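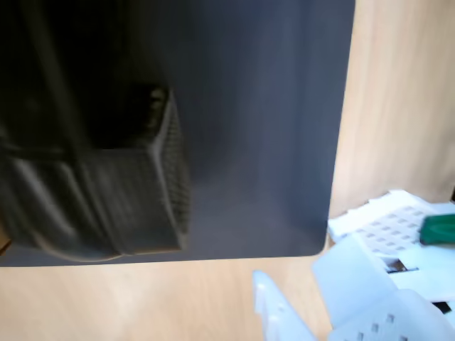

Teaching by demonstration looks simple from the operator's side. A person moves the gripper through a task, either by holding it directly or by steering it from a second set of controls, and the software records joint angles, finger opening and camera views at a fixed rate. At Itex, where the Stilness project has been running since March, most of the early effort went into the surface under the work. A dark matt board laid on pale wood gives the cameras a strong edge to fix on and very little glare. White perforated fingers, by contrast, throw back so much light that the detail in them washes out, and exposure has to be set with the fingers in mind as well as the board.

The task set is small and dull by design. An object is picked up, moved and put down. A strap is drawn to one side. Each is shown many times, from slightly different starting points, by operators who are told to work at an even pace and to avoid correcting themselves too sharply. A hurried demonstration produces blurred camera views and large gaps between one recorded position and the next, and a model trained on such material tends to overshoot.

Stilness holds 2,302 demonstrations at present. A session lasts 27 minutes, after which the operator changes over. The limit was set after the recordings showed that grip timing became less regular towards the end of longer sessions. Operators had not reported feeling tired.

Remote control brings its own difficulty, chiefly delay. The operator's hand moves, the arm follows, and the picture comes back later still. People adapt to this within a few attempts by pausing before contact, and the pauses are then learned along with everything else. Fulon, which supplies the control software, offers a filter that trims idle stretches from each recording. Itex uses it sparingly. A short wait above the surface before the fingers close can be waste, or it can be the moment at which the operator judges height.

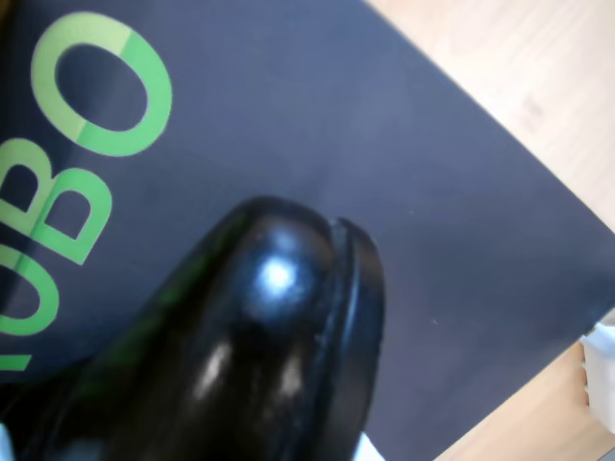

Boateng disagrees about the filter, and argued at a Tuesday review that every pause should stay in the data, with the decision left to the training stage. Storage is cheap, the argument ran, and a trimmed recording cannot be restored. Itex now keeps both versions.

Height remains the weakest part of the learned behaviour. Seen from close to the fingers, a plain matt surface offers little to judge distance by, and a rounded fingertip hides the point where it will touch. Printed lettering helps somewhat, as its edges shift visibly when the camera descends. The next round will add 400 demonstrations devoted to approach and contact alone, recorded with 2 operators taking alternate sessions.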